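Search this site
Search

Grippers, part four: the fingers

April
Posted by Parvathi Rajan

The second pair of fingers came off the printer on Saturday morning and I had them bolted on by lunch. Both handhelds now have the same orange fingers, with the ridges running the way I should have drawn them the first time. The old ones were smooth. They were fine for blocks and useless for cloth.

The shared workshop has been good about letting me keep a corner set up. Jordan Gosling, who has the bench next to mine, lent me the tap for the M3 holes after I stripped two of them. Those inserts are now epoxied in. It isn't pretty but it holds.

For anyone who missed the earlier parts: I squeeze the grippers by hand, one in each, and the recordings are supposed to teach a pair of arms to fold laundry. The arms don't exist yet. I have one shoulder joint and a box of Rasex servos. I decided to get the hand part right before spending more money. 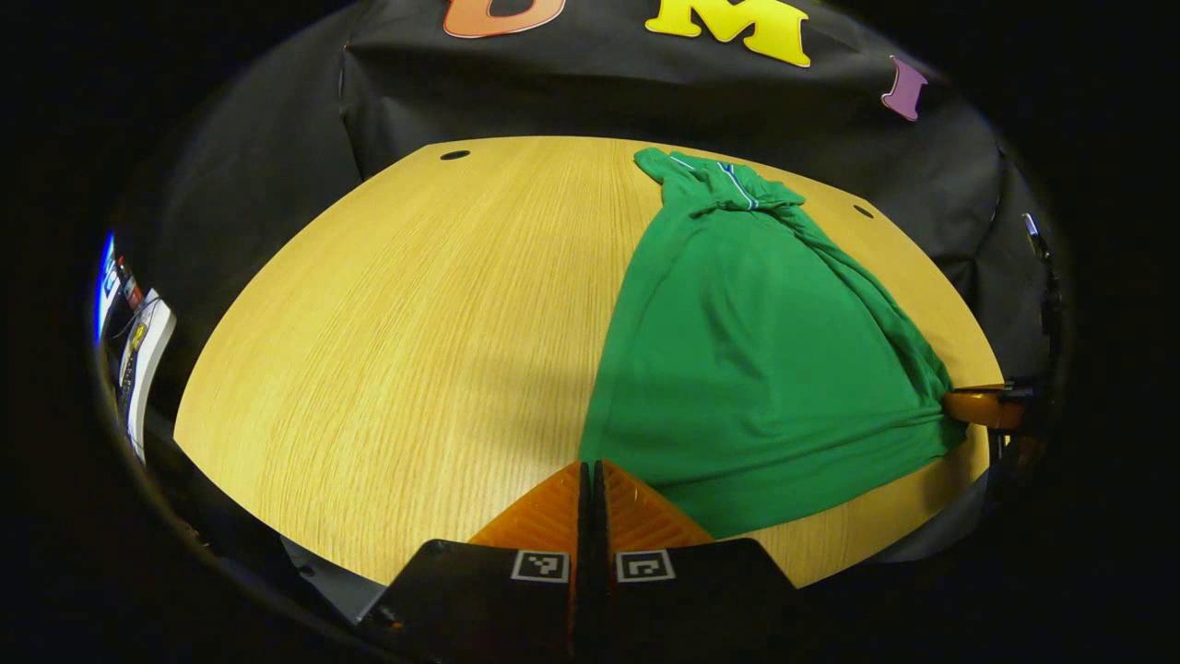

Shirts are harder than towels. A towel has four corners and you can start from any of them. A shirt gets a twist in it near the collar, and if you pull from the wrong side the twist gets tighter. I have been starting each take from a mess on purpose, then spreading the fabric toward the edge of the table with one gripper while the other holds. It takes me 34 seconds on a good run. With my hands it would take five.

The tags on the housings gave me a day of trouble. I had printed them on glossy paper, and the tracking dropped out whenever a lamp caught them. Matte paper fixed it. Aravind Devadiga had told me this in a comment on part two and I didn't listen, so sorry, Aravind.

I have 58 takes I would keep. My target is 1000, so there is a long way to go – I may ask Bindu Namboodiri to do a share of them, partly for the company and partly to get a second person's habits into the data.

Still to do: the left trigger spring is too stiff and my thumb aches after an hour. I have a softer one on order. The finger files will go up once I have fixed the fillet at the base, where one of the first set cracked.

This site uses cookies to remember your settings. Accept / Learn more

Get new posts by email. Enter your address to subscribe.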